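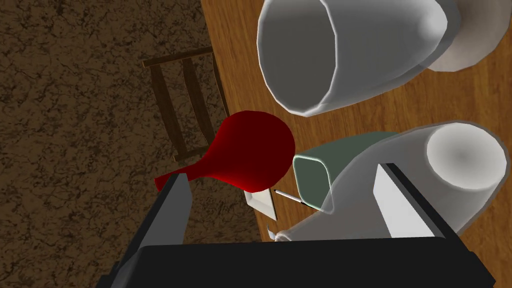
I have now read the kit list for the Zuren winter race four times, and I still don't believe in the vapour barrier socks. They want two pairs. A pair costs more than my first sleeping bag did, and the only evidence I can find is a page by the people who sell them.

I don't doubt that cold feet end races. Mine nearly ended the Udmont crossing last February, at kilometre 133, when I sat down to change liners and couldn't feel what I was putting on. But I was wearing boots half a size too small, and no sock fixes that.

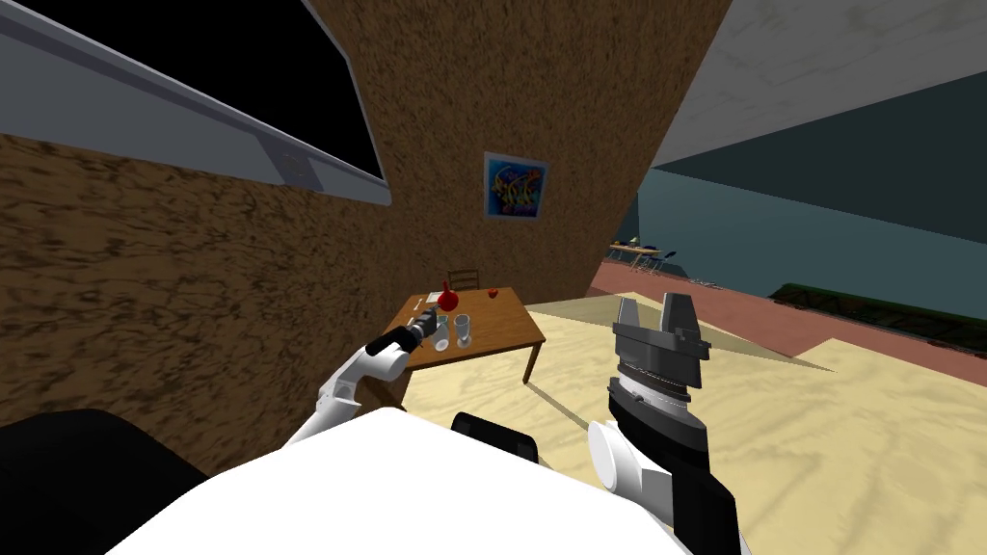

Then there's the sleeping bag. The Taveck I'm looking at claims a comfort rating that would see me through a night at Zuren with room to spare. Comfort for whom? Somebody who has eaten, slept and not been pulling a sled for 17 hours, I suspect. I take whatever is printed on the label and knock a good bit off it — a habit I picked up in the Salazar hut, shivering in a bag that was meant to be too warm for the place.

So for now the plan is bigger boots, the old bag with a liner inside it, and a down jacket with 50 grams more fill than the one I've got. I'll borrow the socks for the kit check. If they turn out to be marvellous I'll say so, but I want a few long nights out in January before I part with any money.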